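Speaker notes: Why small towns lose their hardware stores
Bellcombe Civic Hall, Mon 24 September
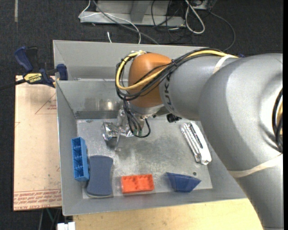
Somebody at the Kallgate talk told me people just want cheap screws and will drive 10 miles to get them. Okay, maybe! But I asked for a show of hands that night, and most of the room had bought paint within walking distance of home. (Pause, do the same here.)

Then the Navickas store. It lasted 96 years, with nearly 900 accounts on the books at the end, and what closed it was the rent. Go slow on this bit, I always rush it.

Fullico next: they cut keys, fix screens, sharpen mower blades, and the repair counter pays the light bill. I love that place.

Skip the tax slide if we're running late. Questions, then coffee in the side room.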